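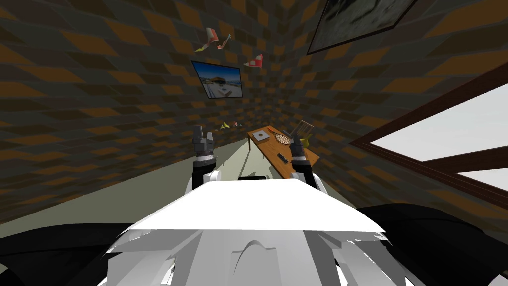
Page last changed: 2018-11-14

Griffiths Reuse Center: Frequently Asked Questions

What do you accept?
Computers, monitors, printers, keyboards, mice, phones, cables, radios and small kitchen appliances. If it has a plug or runs on batteries and one person can carry it, we will probably take it.

What don't you accept?
Refrigerators, air conditioners, smoke detectors, light bulbs and anything with fuel or oil in it. The county transfer station on Dokby Road takes most of these. Call them first, as their list changes every April.

Does it cost anything?
Most items are free. Tube televisions and tube monitors are 3 dollars each, paid at the drop-off window. Cash or check only.

Is there a limit?
Households can bring up to 450 pounds per visit. Businesses need an account and should write to Idris Gronow at the front office before bringing a load. Business loads over 1000 pounds are weighed at the Trirnik yard next door and not at our window.

Do my things have to work?
No. Broken items are fine, and so are items with missing keys, covers or cords. Please tape a note to anything that sparks or gets hot when plugged in.

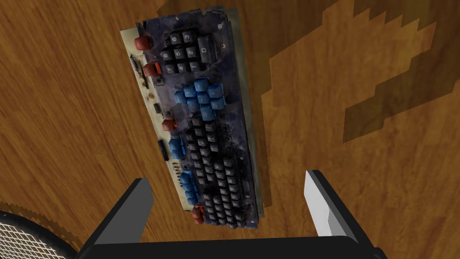

Old keyboard with circuit board exposed.

What about batteries?
Take them out if you can do so without tools. Loose batteries go in a clear plastic bag with tape over the ends. Swollen batteries should be handed to a staff member — do not put them in the bins.

What happens to the data on my computer?
Hard drives are pulled and shredded unless you ask us to erase them for reuse. We do not copy files for anyone, so back up what you want to keep before you come. If you need a certificate for a shredded drive, ask at the window when you drop it off. We can't issue one later.

Can I buy used equipment?
Yes. Tested items are sold in the front room with a 4 week return period. Items from the parts shelf are sold as they are and can't be returned. Prices are on the yellow tags and are not negotiable.

Do you do repairs?
We don't. Podent, across the parking lot, repairs laptops and phones. They are a separate business and we can't give quotes or check on the status of a repair for them.

Can I get something back after I drop it off?
Usually not. Loads are sorted the same day and we don't keep track of which item came from which car.

Can you pick up from my house?
Not at this time. We stopped home pickups when the second van was retired — if they start again, the details will be posted on this page.

Do I get a receipt for taxes?
Ask for a blue form at the window. You fill in the value yourself.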